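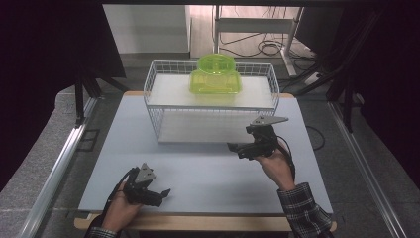
4. Setting up your Brekke two-level basket

Now that your basket is out of its box, take a moment to decide where it's going to live. The Brekke is happy on a worktop, a desk or a deep shelf, and it's much easier to put together on a table at a comfortable height than down on the floor (our knees speak from experience!).

1. Stand the basket on a flat surface and give each side a gentle press. If it rocks, turn it round and try again before adding anything.

2. Slide the first panel in at the lower level, smooth side up. Go slowly and keep it straight, so that both edges travel along together.

3. Fit the second panel at the upper level in just the same way. You'll find this one easier, as there's more room for your hands.

4. Put your heavier things on the lower panel first, and then arrange the lighter ones above: plastic tubs, sponges, a little caddy for pegs or whatever you like to have within reach.

Note: Containers with a wide, flat base sit best on the panels. For small, wobbly bits and pieces, we'd suggest popping them into a tub with a lid.

Caution: Do not load the upper panel with more than 3 kg, and please empty it before you move the basket.

Cleaning

Lift out both panels and wipe them with a soft cloth and warm soapy water, no hotter than 30 degrees. Dry the wire well, especially at the joins, before putting everything back.

Spare panels can be ordered from Hikamside under part number 476. Address your letter to Teodor Vik in the spares room, and do tell him which level the panel is for.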